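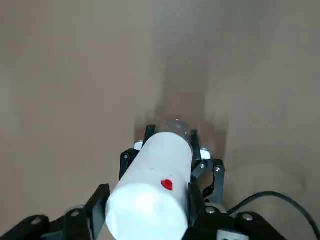 4.2 Does a clear wall keep people from opening the container?

The claim that see-through storage cuts down on needless opening is repeated so often in household advice that it is hard to find where it was first tested. The Graswood catalog states it as a fact. Comilia prints it on the shelf tag. We traced the citations given in four buying guides and each led back to another buying guide, except one, which led to the Naltach kitchen diary study. We therefore spend some space on Naltach before turning to our own data.

Naltach asked people in 119 homes to write down each time they opened a container and found that it was the wrong one. Homes that used mostly clear containers wrote down fewer wrong openings. The authors take this to mean that seeing the contents saved people the trouble. We are not convinced. People who had bought clear containers had, by their own report, also sorted their shelves in the same month, and a freshly sorted shelf will produce fewer wrong openings whatever the containers are made of. The diary was also kept by the person who did the sorting. What happened when anyone else went looking for the rice was left out.

Our own count has a different weakness, and we would rather state it early. We logged 367 searches, of which 317 could be used; the rest were dropped when the searcher asked for help or gave up. Dropping them probably flatters every type of container, and we cannot say that it flatters them equally.

With that said, the gap we found between clear and solid-walled containers was small, and it nearly vanished when the contents were white. Flour, salt, sugar, starch and white plastic parts look much alike through a clear wall, and searchers opened the lid to check. Contents with a strong color or an odd outline did better. It seems fair to ask whether "clear" is doing the work in the usual advice, or whether the advice was written by people picturing lentils. Figure 2 gives a case of the kind we mean: one can tell at once that the container is in use, and that the thing in it is white. Whether that is enough to act on depends on what else white is kept in the house.

Figure 2. A clear cylindrical container, upright on a brown tabletop, with a white object inside.

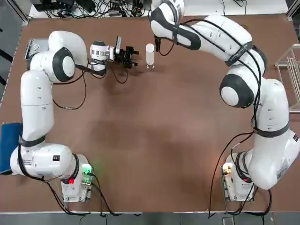
Velimir Vidmar, commenting on a draft of this section, objected that we had set the bar too high: a container does not have to tell you what it holds, it only has to let you rule out most of what it does not hold, and a clear one will do that for white contents as well as for any other. We accept the point for a mixed shelf. On a baking shelf, where most of the candidates are white to begin with, there is little left to rule out.

Labels are the obvious reply, and Tomić makes the case for them at length. The difficulty is that a label works just as well on a solid wall. If the label is what stops the wrong opening, the clear wall should get no credit for it, and in the studies we reviewed the two were almost never tested apart.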